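Three Bins and a Spare Room

4 min read

I have been trying to get rid of things since the second week of January, which is when people with no other plans do it. The spare room had reached the point where the door opened as far as my shoulder and then stopped. Guests were being offered the sofa with a great deal of talk about how comfortable it was.

So I read a book. I won't name it, as I have since given it away, which I suppose means it worked. The book wanted me to hold every object and ask what it was for. I held a fondue fork for quite a while. There is one fondue fork. There was never a fondue set, at least not in my time.

After that I did what I should have done first and rang Duarte Prata, who moved house four times before he was thirty and has strong views on belongings. His method is three containers: keep, give, bin. You pick something up and it goes in one of them before you've had time to remember where you bought it. No fourth container. He was very firm about the fourth container. The fourth container is where you put things you are "going to sell", and it lives in your hall until you die.

I began with paper, on the grounds that paper has no feelings. Wrong. I found the manual for a Zodolel bread maker I gave to my sister in 2009, a guarantee card for the bread maker, and a letter from me to Zodolel complaining about the bread maker. It was a good letter. I read it twice and put it in keep.

Cables next. I own 2 scart leads and I would like to say I threw both of them out. One has gone. The other is in the drawer with the foreign coins, in case scart comes back.

Then the photographs, which everyone tells you to leave until last, and they are right, and I didn't. There were 672 of them in a Falcão shoe box and a good share were of my own thumb. A whole packet turned out to be from one wet weekend in Flornorton in June, all taken from inside the car. I kept the ones with faces in and two of the rain. The thumbs went in the bin, though I felt a bit disloyal.

Books took most of February. I'm no use to anyone on the subject of books. I took a bag down to the charity shop on Ruson Street and came back with a smaller bag, and the woman on the till said nothing, very kindly. The hardest ones to part with were those I hadn't read, because giving them away means admitting that I'm not going to be the sort of man who has read them. The history of the canals went. I still think about the canals.

The room isn't finished. You can get to the window now, and there's a bed under the ironing, and I have found the carpet, which is green. I'd remembered it as blue and argued the point with my wife for years, so I haven't mentioned this to her yet.

Duarte came round last weekend to inspect. He walked about with his hands behind his back like a visiting duke, opened the wardrobe, and closed it again. Then he asked what was in the box in the hall. I said I was going to sell it.

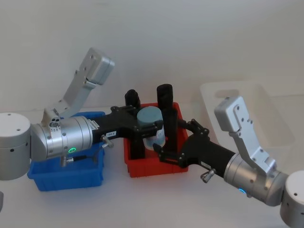

Do you have to sort a whole room in one go?

Most people get further with a drawer or a shelf at a time, finished and emptied before starting on the next. A whole room in a day tends to end with everything on the bed at ten at night and nowhere to sleep.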